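The man who keeps the manuals

Kamol Duangkaew began to collect instruction manuals when his mother's rice cooker broke and the shop could not tell him how to open it. Today he has 588 of them, in boxes and on shelves, in the two rooms he rents above a bakery in Grovholm.

"People keep the machine and throw away the book," he says. "Then after ten years they write to me."

They write a lot in March, when they take garden tools out of the shed. Last year he received 400 letters and emails. Most of them ask for one page only, so he opens the manual on the table, finds the page and makes a copy. He does not charge for this. If somebody wants the whole book copied, he asks for the price of the paper.

I ask him if a manual can be interesting to read. He thinks for a moment. "The old ones, yes. The writer explained to you why the screw is there. Now it is only arrows."

He is strict about how a book is treated. It must lie flat, and a hand may hold the page but never bend the back of it. Under the book he likes to have some loose sheets of white paper.

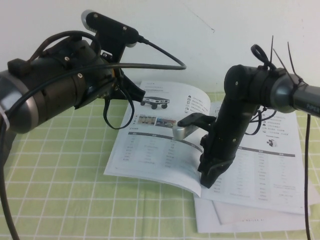 Paper that was not made to last

The biggest problem is the staples. They rust, and the middle pages come out. Kamol removes them with a butter knife and sews the pages with cotton thread – a job he learned from a bookbinder in Jinura, where he lived before.

Would he sell the collection? A dealer once offered him 3000 for everything, and he said no.

"He wanted the covers, for frames," he says. "I am still looking for a Zurkano sewing machine book, the first edition. If one of your readers has it, please let me know."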